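I've painted three hallways now, and the narrow ones always bug me most! My friend Akua Bonsu talked me through the last one over the phone, so most of this is hers.

## Before you open the can

1. Wash the walls with dish soap and let them dry for 15 minutes (go have a coffee).
2. Tape the baseboards, pressing the edge down hard with a putty knife.
3. Cut in along the ceiling, then roll toward the door so you don't trap yourself at the far end.
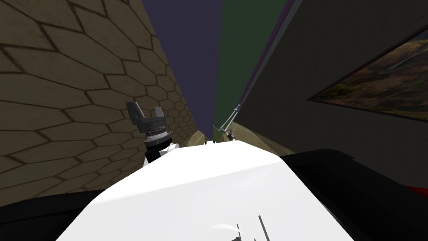
## Second coat

Wait overnight, then roll it again with a fresh sleeve.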